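Where Do Old Computers Go? E-waste Drop-off in Tarkville
Final project report, July 2024

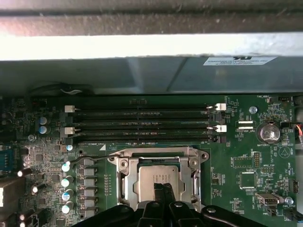

Most people in my building have at least one dead computer in a closet. My project asks why it stays there. Tarkville has had a free drop-off since before I moved here and a lot of residents don't use it, or don't know it exists. I wanted to find out what gets in the way: distance, hours, worry about personal files, or just not caring.

Background
Town has 2 drop-off sites. One is the Gimico yard out past the rail line, the other is a container behind the Skoryk hardware store. Gimico takes everything with a plug. Skoryk takes small stuff only, no monitors, no TVs. This isn't on the sign. You find out when you get there with a monitor.

Method
Paper survey, one page, left in the library, the laundromat and the lobby of three apartment buildings. Also an online version with the same questions. Collected for most of the spring term. I got 384 usable surveys back. Threw out blanks and the ones where every box was checked. Also asked the town for the collection log, which they emailed as a scan, so I typed it in by hand.

Results
The log shows 3,282 items collected in the last full year. Printers were the biggest group, then desktops, then "misc." Misc is a problem. It covers phones, routers, toasters, one entry just says "box."

Of the surveys, 41 percent said they had never heard of either site. That was way higher than I expected. Among people who did know, the top reason for not going was hours. Gimico closes at 4, so if you work a day shift you can't make it. Second reason was files. People wrote long comments about this one. Old tax forms, photos, passwords saved in the browser. Several said they would rather keep the computer forever then hand it over with the drive in it.

Distance came in lower than I guessed. Renters and owners answered pretty much the same, except renters were more likely to say they left old electronics by the dumpster.

Comparison
Looked at Dravov for comparison, similar size town, one site only, but it opens late two evenings and they will pull the drive and give it back to you if you ask. I couldn't get their numbers in the same format so no real chart here. See the table in the appendix, it is incomplete.

Problems with the data
Library and laundromat people are not the whole town. The online version was shared mostly by students. The question about income was worded badly and alot of people skipped it, so I left it out. The log counts items and not weight, so a keyboard equals a big TV.

Recomendations
Put the list of accepted items on the Skoryk sign. One late evening at Gimico. Offer drive removal, or at least a handout on how to do it at home. Add the drop-off info to the water bill mailing, which already goes to every address.

If I did this again I would start the survey earlier and get the log as a spreadsheet.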